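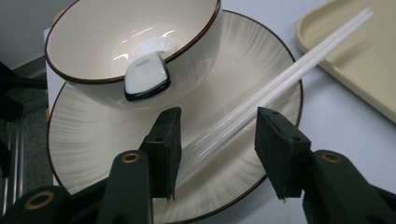

Thijs Bakker wrote back to my last post that white bowls with a dark rim are for restaurants and that at home the rim wears off within a year. I've had mine longer than that, so a few posts on the set and how it's holding up.

---

1/ It's the Windholm set from Pelau. Bowl, large plate, spoon, all white with a thin dark brown edge. The chopsticks came separately. I bought service for four, and then two more bowls when one shelf at the store was marked down.

---

2/ On the rim. Mine goes through the dishwasher on the bottom rack most nights. The brown is still even on all the plates. One bowl has a lighter spot the size of a grain of rice where it used to knock against the faucet. I moved the drying rack and it hasn't gotten bigger.

---

3/ The big plate has fine gray and beige streaks running out toward the edge. They hide knife marks pretty well. On my old plain plates the marks showed after a month, and I was scrubbing them with baking soda every other weekend.

---

4/ I use the plate under the bowl for soup and noodles. It catches drips, and there's room next to the bowl for chopsticks, a dumpling or two, a lime wedge. Saves washing a side dish.

---

5/ The spoon is the part I'd change. It matches, and it holds a good amount of broth, but the handle is short for a deep bowl. If you let go of it in a full bowl it can slide under. Lean it on the near side and it mostly stays put.

---

6/ White chopsticks: they look nice with the set and they're slippery. Fine for rice and vegetables. For glass noodles I go back to the bamboo ones in the drawer. Chili oil wiped off with dish soap, turmeric took an overnight soak.

---

7/ Storage. Bowls stack four high in my cabinet before the door hits them. Plates are heavy, so they're on the lowest shelf with a paper towel between each one. I skipped the towels at first and got a couple of gray scuffs. Those came off with a paste cleaner.

---

8/ Someone asked about Kulkarni bowls as a cheaper option. I had two. Shallower, no dark edge, and they got very hot in the microwave. Good for cereal. I gave them to my sister when she moved in May.

---

9/ Still looking for a teapot that goes with these. The Giston one is close but the brown is redder. If anybody has it next to Windholm plates, please post a picture in daylight.

2/26/23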